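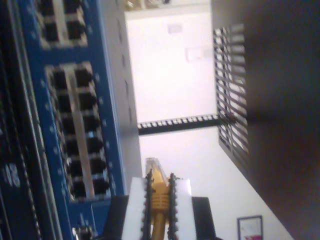
Blue switch with the yellow patch cable

Yellow cables for uplinks only, or for everything?
Posted in: Small racks and home cabling

theano_k
Good evening to all. I am putting order in the rack of our office in Drellemness and I would like opinions before I continue. The switch is the blue one in the photo, with a block of twelve ports and a smaller block over it. I have a box of yellow patch cables, all the same length, and my first idea was to use them everywhere. My colleague Kyriaki says yellow must be kept for the uplinks, and the desks must get grey. Grey I do not have, I would need to order it. Is it worth it?
Please excuse my English, I write slowly but I read everything.

Durken_pinto
Keep yellow for uplinks. When something stops at 7 in the morning you want to find that cable with your eyes half closed. Grey ones cost very little if you buy a bag of 100.

prilska
I don't agree with this. Colour codes work for one year, then somebody is in a hurry and takes whatever is in the drawer. After that the colours tell you lies. Put a label on both ends and use any colour you have.

Durken_pinto
Labels fall off. I have swept them from the floor of more than one cupboard.

prilska
Then you bought bad labels. The ones that wrap round the cable and stick to themselves stay for years. Write the number 3 cm from the plug, not directly on it, or your fingers will rub it away.

theano_k
Thank you both. So perhaps labels and also colour? I have another question. The plugs on my cables are clear plastic with no rubber boot. Will the little clip break if I take them in and out many times?

periklis_t
It can break, yes. Without a boot the clip catches on other cables when you pull one back through a bundle. Put a bit of tape over the plug before you pull, and take the tape away after. And push until you hear the click. Half of the "dead ports" I was called for were plugs not pushed to the end.

zervas_rack
Looking at the photo, I would think about the long black bar before I think about colours. Is it a patch panel or cable management? From this side I cannot tell. If it is management, bring all the cables along it and leave a small loop, so that you can change one port without moving its neighbours.

theano_k
I will look at it from the front tomorrow and write back. I did not install the rack myself, it was there when we came.

prilska
Also write the port list on paper and leave it in the rack. We had 544 ports in my old job and the list was only on a server. You can guess which server we could not reach.

Durken_pinto
With this I agree. With the rest, still no.

theano_k
I ordered the grey ones, and the labels that wrap. Kyriaki is pleased. The yellow cables I will keep for the uplinks, and the rest of the box goes in the drawer.

prilska
Lock the drawer.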